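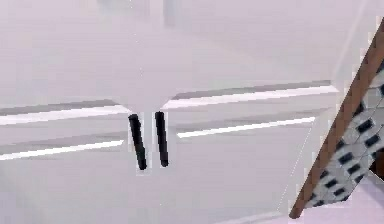 Cabinet Door Pack for the Heslow simulator: club review

By Jade Lavoie
May

We use cookies to remember your settings and count visits. Accept all / Manage

Quick one, club meets again tonight and I promised Nest I'd have this up before then.

The Cabinet Door Pack is an add-on for Heslow, the simulator we've been using at Trallthorpe robotics club for the season. You get a kitchen, a bunch of doors and drawers, and a task file that scores you on getting a door open. We bought it for the Samuel Cup qualifier. Nine students on the team, ages 13 up, mixed experience. Two terms of use so far.

Setup. Fine on the newer laptops. Slow on the old ones, like go get a snack slow. The installer wants you to make an account before it'll unpack anything, and the confirmation email went to spam for half the kids. Do this part the night before. Trust me.

The doors. Good! White double doors with black bar handles, the two handles really close together either side of the gap. Which sounds like nothing but it's the hardest part of the whole pack. Our first script went for "the dark vertical thing" and there are two dark vertical things. Sawsan Salameh's group fixed it by picking the side first and then looking for the handle, took them three sessions. Meirion Penry's group tried averaging and aimed at the gap for a week.

Looks. Plain. The doors have grooves with a bright highlight under each one, and the big pale area over them is nearly blank. Edges go soft around the handles, theres a light halo if you look close. I'd mark it down if we were making a movie but we're not. The highlights did throw off our edge finder. Nia Pugh turned up the threshold and lost the grooves and kept the handles, so, win. Write your threshold down somewhere. We did not and had to find it again.

Scoring. My main gripe. You get pass or fail and a time. No partial credit for reaching the handle, none for getting it a little bit open. For beginners that's rough, they run it 500 times and see fail fail fail. I ended up writing a small add-on that logs the distance to the handle, and the mood in the room got a lot better once there was a number going down. This should be in the box.

Camera. You can move it where you like, tilt it up, bring it in close. Close is better for finding the handle, worse for knowing where you are in the kitchen. We let each group choose and then made them swap settings. Good session, lots of arguing, would do again. Saving a camera position is buried two menus deep and the name field doesn't take spaces.

Docs. Short. The getting started page is OK, the page on hinges is one paragraph and has the direction of rotation backwards (left door). Emailed them, got a nice reply, page hasn't changed.

Compared to Wasar, which we had last year: Wasar has more rooms and a friendlier editor, but the doors there felt weightless and the kids could open them with basically anything. Heslow's push back. I'd take this one for a team that already codes a bit, and Wasar for first years.

Price. One license covers the club, no per seat nonsense. Thank you.

Would I buy it agian? Yes, if they sort the scoring. 9 out of 10 for the doors themselves, lower for everything wrapped round them. Nest wants me to add that the drawers are good too, we've only just started on those so I'll update when the groups get through them.

Get new reviews by email. Enter your address to subscribe. Unsubscribe any time.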